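How a Refrigerator Keeps Your Milk Cold

Have you ever opened the refrigerator on a hot August afternoon and just stood there for a minute, letting the cool air roll out over your toes? I used to do that all the time when I was small, until my grandmother called from the next room that I was letting all the cold out. I believed her completely. I thought cold was a kind of stuff, like water or sand, and that our refrigerator had a big supply of it stored somewhere behind the carrots.
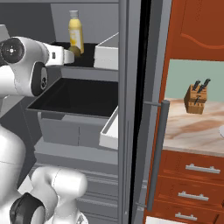 By Pendo Shemweta
Science Writer for Young Readers

Well, my grandmother was right that I should shut the door, but I had the wrong idea about the cold. There isn't any cold stuff at all! What there is, everywhere, in everything, is heat. Your soup has a lot of it. Your lemonade has less. Even an ice cube has some heat in it, which sounds very strange, but it's true. When we say that something is cold, we mean that it has less heat than we're used to.

So a refrigerator doesn't put cold into your milk. It takes heat out of your milk and carries it away somewhere else. You might think of it as a very patient mover, picking up heat inside the box, lugging it through the wall and setting it down in the kitchen.

How does it do that? To find out, try something with me. Lick the back of your hand (go on, I'll wait) and then blow on the wet spot. Does it feel chilly? Your breath isn't cold, so something else must be going on. The water on your skin is turning into a gas and floating off into the air, and to do that it needs heat. It takes that heat from you! We call this evaporation, and it's the same reason you shiver when you climb out of the swimming pool, even when the sun is shining.

A refrigerator uses the same trick, but with a special liquid called a refrigerant. The refrigerant travels around and around inside a long, thin tube. In the part of the tube near the food, it turns from a liquid into a gas, and as it changes it soaks up heat from the air inside the box. Then the gas flows to a pump called a compressor, usually down near the floor at the back. The compressor squeezes the gas tightly, and that makes it hot. That low humming you sometimes hear at night is the compressor doing its squeezing.

Next the hot gas goes through more tubing on the outside of the box. There it lets go of its heat into the room and turns back into a liquid. Then it passes through a very narrow part of the tube, its pressure drops, it gets cold, and off it goes to pick up more heat. The very same refrigerant can go around like this for years and years.
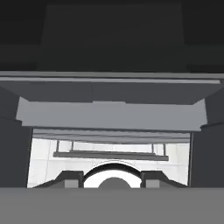
Before there were electric refrigerators, people who wanted cold milk had to wait for winter. When the lakes froze, workers cut the ice into big blocks with long saws, and horses pulled the blocks to a building called an icehouse. The ice was packed in sawdust, which kept it frozen right into the summer. A family would buy a block and put it in a wooden cupboard called an icebox, and as the ice slowly melted it soaked up heat from the food. An icebox was made of plain, flat panels, like the dark and gray ones you see here, only in wood, with something like cork or sawdust tucked between the inside and the outside to slow the heat down. Somebody had to remember to empty the drip pan underneath, too, and if they forgot, there was a puddle on the floor in the morning.

The walls of your refrigerator at home have a filling as well. These days it's usually foam, full of teeny tiny bubbles. Heat has a hard time getting through all those bubbles, in the same way it has a hard time getting through your puffy winter coat. And around the door there's a soft rubbery strip, with a magnet hidden inside, that hugs the box and keeps the warm kitchen air from sneaking in.

Now, back to that hot afternoon. If you left the refrigerator door wide open, do you think you could cool down the whole kitchen? Have a good long think about where the heat goes when it leaves the box, and then ask a grown-up what they think.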